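Plisalard Joint Chews for Dogs and Cats: Frequently Asked Questions
Last updated 01/11/2022

We receive many letters from pet owners, and a lot of them ask the same things. Melati Oei and Teguh Pasaribu collected the answers on this page. If your question is missing, please write to us with the form in the Contact section.

What is Plisalard?
Plisalard is a soft chew for adult dogs and cats with stiff joints. It contains green-lipped mussel powder, fish oil and vitamin E. It is a food supplement and it does not replace a medicine that your vet has prescribed.

Which animals can take it?
The Small chew is for cats and for dogs under 8 kilos. The Regular chew is for all bigger dogs. We do not sell a chew for rabbits, ferrets or other small animals, and we ask you not to divide the Regular chew for them.

From what age can I give it?
From one year. Puppies and kittens are still growing and their food should already be balanced for this. If your vet wants to start earlier, please follow the vet.

How many chews do I give in a day?
Give one chew a day to a cat or a small dog. For a dog between 8 and 50 kilos, give one Regular chew. For a dog over 50 kilos, give two Regular chews, one with the morning meal and one with the evening meal.

My dog swallows the chew without chewing. Is it a problem?
It is no problem for the effect, but a dog that eats very fast can choke. You can break the chew in pieces and mix them in the food. Trinity Quintanilla from our customer desk has a greedy spaniel at home and she presses the pieces into a spoon of wet food.

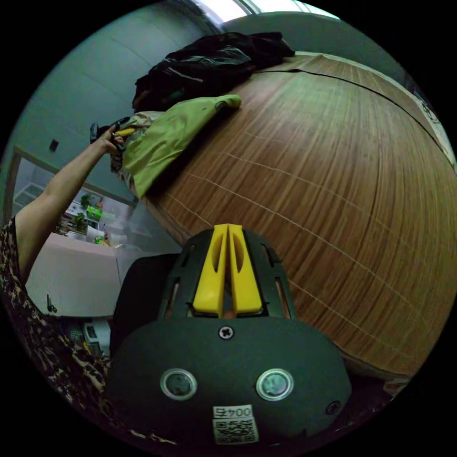
Yellow fingers, black front plate

How long must I wait before I see a difference?
It depends on the animal. We advise to give the chews every day for 7 weeks and then to judge. Look at simple things: how your dog gets up after sleeping, if your cat jumps again on the windowsill, if the walk is longer than before. Some animals show no change, and in this case we would tell you to stop and to speak with your vet about other possibilities.

Can I give Plisalard together with a pain medicine?
Ask your vet first. This is important also for animals that take blood thinners, because fish oil may have an influence on bleeding. Take the jar with you to the visit, the full list of ingredients is on the back.

Does it have side effects?
A few animals have a soft stool in the first days. Usually it helps to begin with half a chew and to go to the full quantity after one week. If there is vomiting, itching or swelling, stop immediately and call your vet.

My cat has an allergy to fish. What can I give?
Please do not give Plisalard. Both the mussel powder and the oil come from the sea, and we have no version without them. Shellfish allergy is also a reason not to use it.
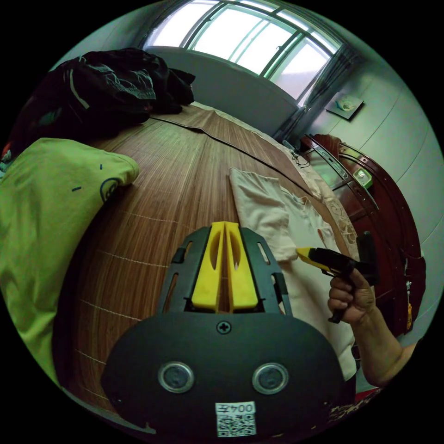
Where should I keep the jar after I open it?
Keep it in a dry cupboard, well closed, and away from the oven or the heater. The refrigerator is not necessary — the chews become hard there and many cats refuse them. Use an open jar in 8 weeks.

The chews have become darker. Are they still good?
The color comes from the mussel powder and it can change a little from one batch to another. Smell the chews. If the smell is sour or like old oil, throw them away and write to us with the batch number from the bottom of the jar.

Do the chews contain sugar or grain?
There is no added sugar. The soft part is made with potato starch and vegetable glycerin, without wheat, corn or soy. If your pet has diabetes, show the label to your vet before the first chew.

My pet ate the whole jar. What do I do?
Call your vet or the nearest animal emergency clinic and say the weight of your pet and how many chews are missing. Put fresh water. Do not try to make the animal vomit by yourself.

What is the difference between Plisalard and Bulness?
Bulness is our powder for digestion and has nothing to do with the joints. You can give both on the same day. If your pet has a sensitive stomach, start with one of them and add the second after a week, so you know which one is responsible if something is not right.

Where do you make the chews?
They are mixed and packed in Ovholm. Saturnino Segura is responsible for the recipe, and Aiman Tjoa checks each batch before it leaves. The jars are marked with the batch number and the date until which you can use them.

Can I return a jar?
A closed jar can come back during 50 days after the delivery. For an open jar we give the money back one time per customer, if your pet refuses the taste. Please keep the order number.

Is there a bigger package for homes with many pets?
We had a bucket for kennels, but it stayed open too long and the chews were drying. Since February we sell a box with separate closed bags instead. You find it in the shop under article 159. The Baláž shop also keeps it, but only in the Regular size.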